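Keeping a two-finger gripper happy when it works on bedding

I look after one bed-making cell, and almost everything that goes wrong with it starts at the fingers. Sheets shed. You wouldn't believe how much (I didn't, until I pulled a gray felt pad the size of a dime out of a joint last April). So these are the things I do, in no special order, and you're welcome to steal them.

Clean before you tighten

Take the lint off first with a dry toothbrush, then go over the jaws with a barely damp cloth. I used to go straight for the screws and just pack the fuzz in deeper! Sumathi D'Souza showed me the toothbrush trick when we both worked at Horico, and I still buy the soft kids' ones.

Make up the bed the same way every time

Pull the fitted sheet on by hand, smooth it from the middle out, and don't chase every last wrinkle. Then drop the blanket along one side, bunched up however it lands.

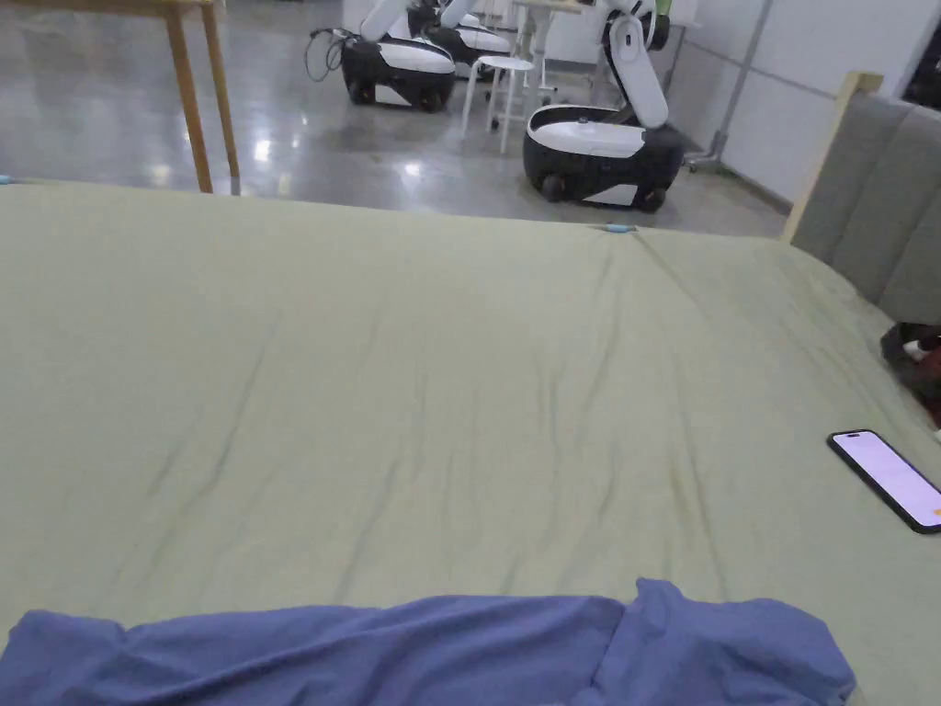

If the gripper keeps missing the fold, try a different sheet before you touch any settings. We lost a whole morning on a Planus set that had gone slick from too much fabric softener. Plain detergent, no dryer sheets. Yi-an Cheon does our laundry runs now and has strict orders.

Check that the jaws meet

Close them all the way and look down the seam with a flashlight behind it. If light comes through wider at one end, loosen both finger screws a hair, squeeze the jaws shut by hand, and snug them back up 2 turns at a time, side to side. Then pinch a strip of printer paper near the tips and tug. It should drag.

I do this every 2,000 grabs, or sooner if it starts dropping pillowcases. Knobs get finger-tight only, please. I cracked one with pliers and waited 4 days for Worku to send another.

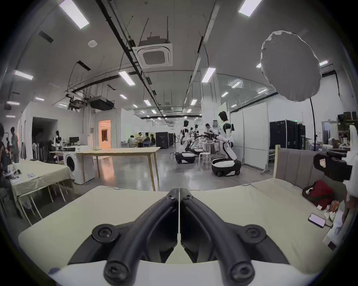
Storing spare fingers

Keep them in pairs, in a zip bag, with the date on masking tape. Mine live in an old Plakness lunch tin with the toothbrush.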